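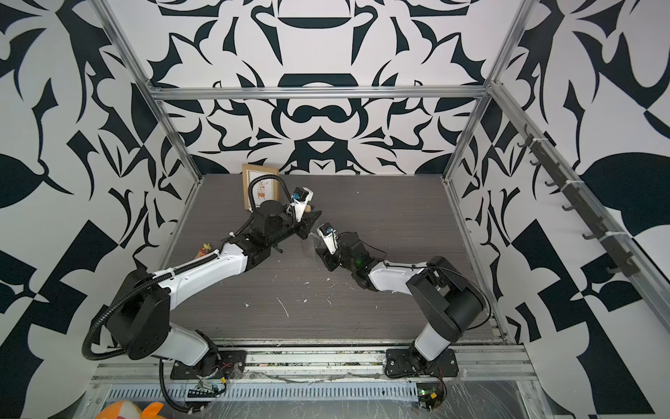 Two arms, one summer club

July 25, 2021

So we finally have both arms mounted, and I can't stop grinning about it! If you've been reading since May you'll remember the single arm and all my moaning about base plates. Well, now there are two of them, and they can reach each other, so handing things across is officially on the menu.

Uzma Ansari picked the black-and-white patterns for the walls (I wanted plain gray, I was outvoted, and I've come around). The little picture at the back stays too. I like having a bit of home in there.

What we're working on

The job for the Condeline showcase is a handover. Left arm picks up a small block, right arm takes it, block goes down on the other side. Sounds like nothing, right? I spent a whole evening on the gap between the grippers alone. Each one has its own camera at the wrist, and getting the two views to agree on where the middle of the table is has eaten roughly 30 hours of club time.

Jawad Minhas rewrote the part that decides when to let go, which used to be my part, and his is better (grumble). We've named the whole thing Bornomix, after a very long argument.

Still to do

Cable tidying, mostly. The hoses are fine but the thin cables worry me every time a wrist turns. I also want to slow the right arm down a touch before we try anything heavier than a block. We have 2 more club sessions before the showcase, so wish us luck, and leave a comment if you've done handovers before. I'll take any tips going!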